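Notice to Residents of Clolldale
Short fiction

The Office of Streets and Waters wishes to inform residents that the river will be returned on 3rd February. Households that took in a portion of it during the dry spell are asked to bring that portion to the Kivley steps in a covered vessel, labelled with the name of the street.

Residents will recall that the river was shared out last May among 96 households. The Office is grateful for the care shown. It is aware that in Edwards Lane the water was kept in a bath and read to in the evenings, and it has no objection to this.

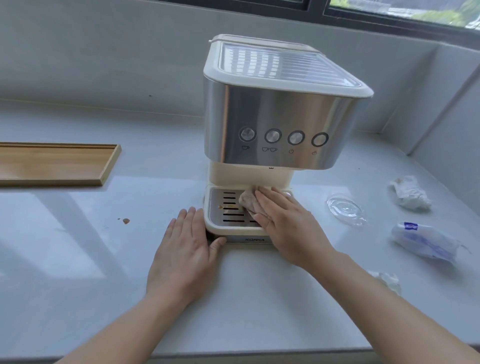 Water that has been used for tea, coffee or the washing of dogs remains part of the river and should be declared on Form 27. No charge will be made. Fish may be returned in the same vessel, provided they are willing.

The Office has received 9 letters from residents who do not wish to give their portion back. Each has been read with sympathy. The writers may visit the river at any hour, and the water from their homes will be let in last, on the slow side, beneath the Itivberg bridge.

Residents who hear running water indoors after the return should leave a window open overnight. If the sound continues for more than 3 nights, an officer will call, and will remove his boots at the door.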